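[finishing-l] Re: Poor hiding with yellow topcoat over gray primer
From: Teodor Roman
Date: 2021-01-30 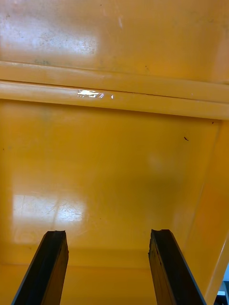 Glossy yellow-orange surface at close range.

Aurelia Pascu wrote:
> We are repainting the storage lockers at the Drostamside depot. The
> old color was a medium gray and the new one is a warm yellow, full
> gloss. Primer is the gray epoxy we use under everything. After two
> topcoats the yellow still looks green and dull on the door panels,
> and worse on the outside corners. The shop wants to add a third and
> a fourth coat until it goes away. The supplier (Hsu) says the paint
> is within spec and that we should have asked for the other primer,
> without saying which other primer. Film thickness is where it should
> be on the flats. Has anyone dealt with this without stripping the
> doors? Also, is it worth switching to the Flarnura line, which costs
> more?

Aurelia,

The supplier is probably right, even if the answer was short. Lead-free yellows made with organic pigment hide poorly. The old chrome yellows covered a gray primer in one pass, and many shop habits date from then. With the current pigments some light gets through the film, reaches the primer and comes back. A neutral gray underneath takes the brightness down, and a yellow that has lost brightness reads as green to most people. You can confirm it with a drawdown card: put the topcoat over the black and white areas at your normal film build and compare them after cure. If you can still see the boundary, no spray technique will fix it.

I would not add the third and fourth coats over what you have. Total build gets high, the edges start to chip when the doors are slammed, and solvent held in the lower coats can show up later as pinholes. On outside corners the wet film pulls back from the edge, so the corner stays thin however many times you pass over it. That is why yours look worse there.

What we do on the Ditia enclosures, which are a similar color:

Scuff the existing topcoat to an even matte, including the returns. Wipe down and let it flash off.

Apply one coat of an undercoat close in shade to the finish. A cheap flat yellow with plenty of white in it is fine. It needs to hide well, and its gloss does not matter. Check that it is rated to go over your topcoat chemistry before you buy a drum.

Stripe the corners and weld lines by brush with the same undercoat before spraying the faces.

Then one full wet coat of the gloss yellow. We rarely need a second.

We wait 30 minutes between undercoat and topcoat in a heated booth. Go by your data sheet if it disagrees. For inspection we use 700 lux at the panel, measured, with the light coming from the side. Under the old overhead tubes we were passing doors that came back from the customer a week later.

On color readings: a locker interior will always read warmer and deeper than the outside of the same door. Light bounces from one yellow wall to the next and is filtered each time. Do not judge the match inside the box, and do not let the customer do it either. Use a flat test panel sprayed with the batch. We argued about this for most of August on one job, and the panels agreed with the master the whole time.

On Flarnura: I have used it. It hides somewhat better and levels well, but it is also slower to through-cure, and it sagged on our vertical panels until we dropped the fluid tip a size. If you go to a yellow undercoat, the difference in hiding stops mattering and I would stay with what you have. If you are committed to the gray primer for some other reason, then price it per square foot at full hiding. The price per gallon is misleading in this case.

Two questions back to you. Is the gray epoxy there for corrosion or out of habit? And are the flats measured over the old paint or over bare steel? If the gauge was zeroed on a bare coupon, your reading includes the old system and the new yellow is thinner than you think - I would check that one first.

Teodor Roman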